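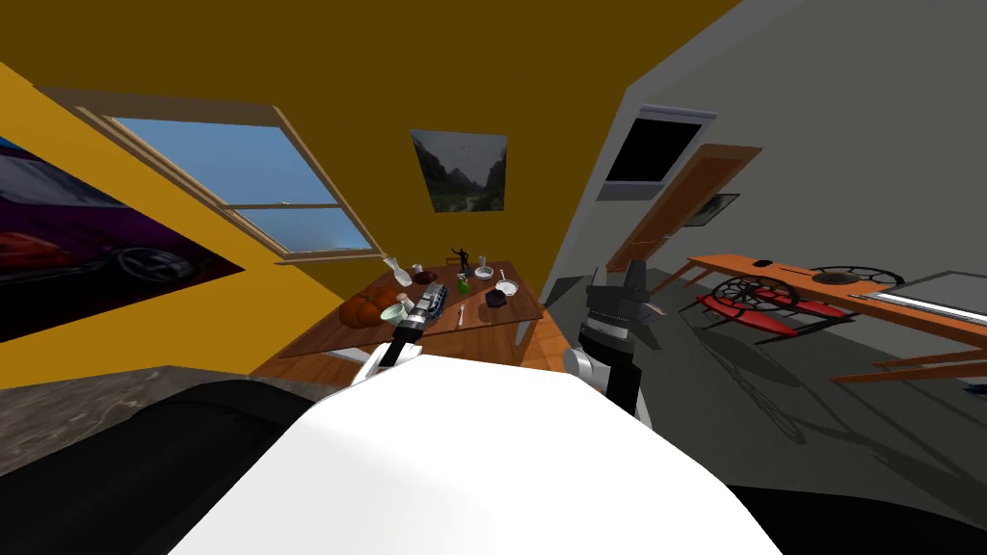
Fig. 7. Orange pumpkins on a dining table, with a pale green bowl in front of them.

5. Connecting the watering line for beds with pumpkins and squash

This section is for owners of the Dendov watering set who wish to use it in an outdoor bed. If your set will stay in the greenhouse, go to section 6. The timer must already be mounted on the tap as it is explained in section 4.

5.1 Parts for this section

Main hose, black, on the roll
Side hoses with drippers already fitted
T-pieces, and end plugs for all hoses
Ground pegs (bag 39)
Filter with grey cap (part 358)
Hole punch

Please put the bag with the remaining small parts aside, it is used again in section 6. The set with the Usetti tap adapter has one extra rubber ring. Keep it in a dry place as a spare.

5.2 Preparing the bed

1. Take away weeds and big stones from the surface. Small stones can stay.
2. Water the bed one time by hand on the evening before. The pegs go more easily into moist soil.
3. Mark with short sticks the places where the plants stand or will be planted. For trailing pumpkins we advise a distance of 900 mm between the sticks as a minimum. Bush types of squash can stand a little closer, please read the seed packet.
4. Lay the main hose in the sun for one hour before you unroll it. A cold hose wants to go back into its round form and will pull out the pegs.

Note: Do not lay the mulch yet. It comes after the test in 5.4.

5.3 Laying the hoses

1. Close the tap.
2. Screw the filter between the timer and the main hose. The arrow on the filter shows in the direction of the bed.
3. Lay the main hose along the long side of the bed and fix it with pegs. Leave it a little slack at the corners. If it has a fold, the water will not pass.
4. Punch one hole in the main hose beside each stick. Hold the punch straight and turn it, do not hit it with a hammer.
5. Press a T-piece into each hole until you hear a click.
6. Push a side hose on each T-piece. The dripper must lie a hand's width away from the stem.
7. Put an end plug in every side hose. The end of the main hose stays open for now.

Caution: The hole punch is sharp. Never hold the hose in front of your hand or on your knee when you punch it. Use a piece of wood as a base.

Caution: Do not connect the set to a pipe with drinking water if there is no backflow valve at the tap. Ask your plumber if you are not sure.

5.4 Rinsing and testing

1. Open the tap slowly, a half turn, and set the timer on MANUAL.
2. Let the water run out of the open end until it is clear. After laying a new hose there is often some dirt inside.
3. Close the tap and put the plug in the end of the main hose.
4. Open the tap again and walk along the bed. Every dripper should give drops in a regular rhythm.
5. If a T-piece leaks, close the tap, pull the T-piece out and press it in again. If it still leaks, the hole has become too wide. Close it with a repair plug and punch a new hole beside it.
6. Now you can spread the mulch. Cover the hoses but leave the drippers free.

5.5 Setting the time

Turn the dial to programme 2. The watering starts then at 6 o'clock in the morning and the leaves are dry before the strong sun comes. Watering in the late evening is possible, but with pumpkins it gives more danger of mildew.

When the fruits have their full colour, normally in September, change to programme 1 or switch off the timer completely. Too much water at this time makes the skin soft, and the pumpkins will not keep well in storage.

Note: In heavy clay soil, check with your finger under the surface before you choose a longer programme. If the soil sticks to the finger, it has enough water.

5.6 Care during the season

Clean the filter every Friday, or any other fixed day which is easy to remember. Close the tap, unscrew the grey cap, take out the sieve and rinse it under clean water. Do not use a hard brush. After cleaning, tighten the cap only by hand.

Before the first frost, remove both plugs and filters, empty all hoses and take the timer indoors without its batteries. The hoses can stay in the bed if they are empty. For the storage of the timer see section 9.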